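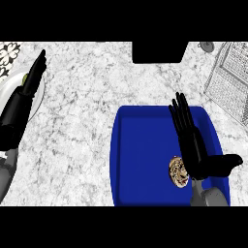

Simulated kitchen counter, both hands open, one food item on the blue tray.

1/ Notes on our acceptance rules for simulated episodes of two-handed food transfer. Revised 19th March. Posting them because Owino and Elley had been scoring the same runs differently.

2/ Start state. Both hands open, fingers together, no contact with food. The right hand may begin over the tray. Near contact is allowed, and the contact log decides, not the render. In the view at the top of the thread the palm and the food almost touch. Pixels won't settle that one.

3/ Camera. Tray floor visible, food item unobstructed. A plate that runs out of view on the left is accepted. A plate out of view altogether is a reject.

4/ Occlusion. The left hand over the plate hides most of whatever is under the fingers. All you get is a sliver of yellow-green. Label it "object, partly hidden" and stop there. Do not copy the class from the scene file into the visual label. Keep the two in separate fields.

5/ We audited 3,357 episodes under the old wording. 2,571 passed. The largest group of failures was rule 4, labels that named things the camera could not see.

6/ Background items (wire rack, the dark squared-off shape at the back) count as fixed obstacles. Any contact with them is logged. Contact above the force limit ends the episode as a fail, even if the food reaches its target.

7/ Thumb clearance. The right thumb can stick out past the tray rim at the start. Check it against the rim before any downward move. Most planners we get check fingertips and palm and skip the thumb.

8/ Food geometry. Coarse round items get the rough friction setting. Write the setting in the episode header. Womatik's exporter drops this field if it is left at default, so set it explicitly.

9/ Reviewers: two per episode, scoring separately, no shared notes until both are in. Disagreements go to Gunhild Vídalín, who wrote the original rules and has the final call.

10/ Open item: Ostine wants a minimum distance between the hands during transfer. Current draft says 6 cm. I think 13 is safer for wide trays. Comments before the June revision please.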